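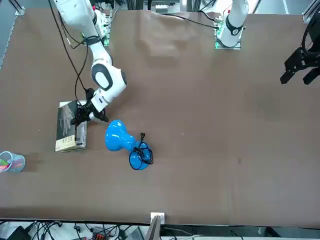 Nisgate Zweiarmstation, rechter Arm mit Zweifingergreifer über einem Taschenbuch

Nisgate Zweiarmstation für Tischaufgaben

Drucken | Per E-Mail senden

Hersteller: Flanoson
Vertrieb und Service: Visser Automation, Niederlassung Starham
Stand der Produktangaben: 23. Februar

Nisgate ist eine stationäre Arbeitsstation mit zwei Armen, die nebeneinander an der hinteren Tischkante montiert sind. Sie ist für Greif- und Ablageaufgaben mit Gegenständen aus Büro und Haushalt ausgelegt. Typische Einsätze sind das Aufräumen einer Tischfläche, das Umsetzen von Büchern, das Sortieren von Kleinteilen und Versuche mit Teilen, an denen ein Kabel hängt. Geliefert wird die Station an Hochschulen, Entwicklungsabteilungen und Integratoren. Für den Dauerbetrieb in der Fertigung ist sie nicht vorgesehen.

Arme und Greifer

Die Arme haben weiße Gehäuse mit gerundeten Kanten. Die Reichweite beträgt je Arm rund 690 mm, gemessen von der Mitte der Grundplatte bis zum Greiferflansch. Beide Arme erreichen die Tischmitte, die äußeren Bereiche sind jeweils nur einem Arm zugänglich. Die Traglast liegt bei 2 kg je Arm, das Gewicht des Greifers ist darin bereits berücksichtigt.

Serienmäßig wird ein schwarzer Zweifingergreifer je Arm montiert. Er fasst Bücher an Kante oder Rücken, Becher am Rand und Stifte einzeln. Für flach liegende Bücher empfiehlt der Hersteller eine niedrige Anfahrgeschwindigkeit und die Kraftbegrenzung in der unteren Stufe, weil sich Umschläge sonst knicken. Glänzende, bauchige Teile lassen sich am besten an der schmalsten Stelle greifen. Für solche Oberflächen sind Fingerauflagen aus Silikon erhältlich (siehe Zubehör).

Die Leitungen zum Greifer sind außen am Arm geführt. Bei engen Bewegungen nahe der Grundplatte muss die Schlaufe genügend Spiel haben. Die Länge wird bei der Inbetriebnahme eingestellt und sollte nach jedem Greiferwechsel geprüft werden.

Elektronik und Anschluss

Jeder Arm hat eine eigene Steuerplatine neben der Grundplatte. Grüne Leuchten zeigen an, dass Spannung anliegt. Die Platinen sind offen zugänglich, was die Fehlersuche erleichtert, aber eine saubere Umgebung verlangt. Flüssigkeiten gehören nicht auf den Tisch, solange die Station eingeschaltet ist. Eine geschlossene Abdeckung ist für Juni angekündigt und passt auch an bereits gelieferte Stationen.

Netzteile und Rechner finden unter oder neben dem Tisch Platz. Der Steuerrechner gehört nicht zum Lieferumfang. Die Software von Flanoson läuft unter Linux, Schnittstellen für Python und C++ sind dokumentiert.

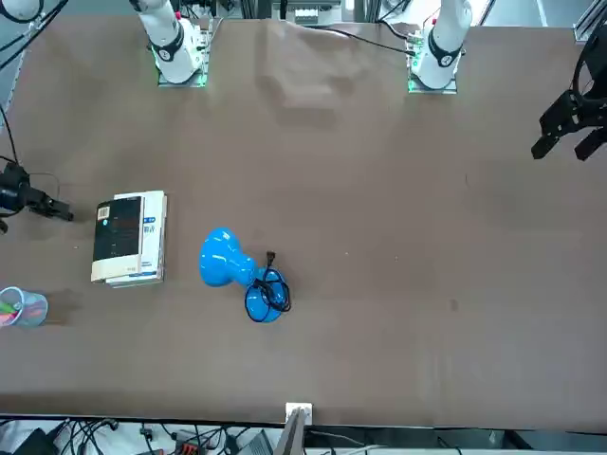 Arbeitsfläche mit Bücherstapel, Stiftebecher und blauem Gegenstand samt Kabel, beide Greifer ohne Last

Arbeitsfläche

Die Station wird an einem großen Tisch betrieben. Eine glatte, einfarbige Oberfläche ist von Vorteil, da die Objekterkennung den Hintergrund einmal einlernt und danach als fest annimmt. Falten im Belag stören wenig, helle Reflexe auf glänzenden Teilen dagegen schon. Bei starkem Deckenlicht hilft es, die Leuchten seitlich zu versetzen.

Vor dem Start müssen beide Arme frei stehen und die Greifer leer sein. Die Software fährt dann eine Referenzbewegung und übernimmt die Lage der Gegenstände. Werden Teile von Hand verschoben, ist eine neue Aufnahme nötig. Kabel erkennt das System in der aktuellen Version nur als Umriss. Aufgewickelte Leitungen behandelt es als Teil des Gegenstands, an dem sie liegen. Lose Enden können dabei übersehen werden.

Lieferumfang

2 Arme mit Grundplatten
2 Zweifingergreifer
Steuerplatinen und Netzteile
Kabelsatz
Halterungen für den Metallrahmen
Softwarelizenz für einen Arbeitsplatz

Tisch, Metallrahmen und Tischbelag sind nicht enthalten. Zeichnungen mit den Bohrmaßen schickt Visser Automation auf Anfrage vorab zu.

Zubehör

Fingerauflagen Silikon, Satz für beide Greifer
Fingerverlängerung für schmale Behälter
Kabelsatz verlängert
Not-Halt-Taster mit Tischklemme

Lieferzeit und Inbetriebnahme

Die Lieferzeit beträgt 4 Wochen ab Auftragsbestätigung. Die Inbetriebnahme vor Ort kann mitbestellt werden und umfasst Montage, Kalibrierung beider Arme und eine Einweisung. Wer selbst montiert, braucht für das Einheben der Arme eine zweite Person, ein Arm wiegt mit Grundplatte 9 kg.

Vorführungen finden nach Vereinbarung in Starham statt. Eigene Gegenstände können mitgebracht werden, sofern sie die Traglast nicht überschreiten. Ersatzteile und Reparaturen laufen ebenfalls über Starham, bei Rückfragen bitte die Seriennummer auf der Unterseite der Grundplatte angeben.

Seite drucken | Seite per E-Mail senden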